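July, a little after 5 in the morning

Up before the alarm again! The Plercombe hives were humming by first light and I just stood there in my socks for a while, listening. The lime trees have come into flower all along the lane and the whole farm smells of it.
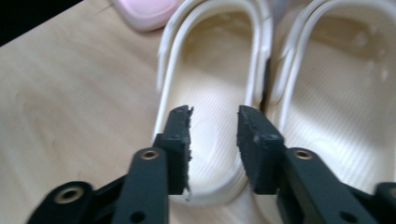
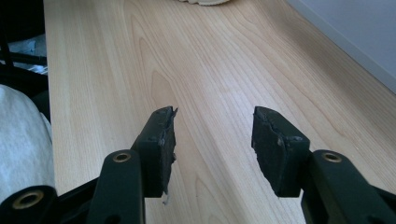
Both taken at the table, with its pale wood top.

Weighed the first honey after breakfast: 293 pounds, from 8 hives, and the supers on the far side of the orchard still to come. I can't get over it. Last year the rain kept them in for most of June and we had barely enough to sell.

Moved two of the weaker colonies down to the clover at Mosoti in the afternoon (hot work, one sting on the wrist, my own fault). Clover is thick down there, and the buckwheat is showing green – should be flowering by the time the clover fades. So glad we left that field alone!

Labels came from Clurnitz, 1,711 of them, which is a funny number to print but I like the green. Need more jars. Also need to fix the smoker, the bellows are split at the seam.

Tomorrow the orchard supers, early, if the wind stays down.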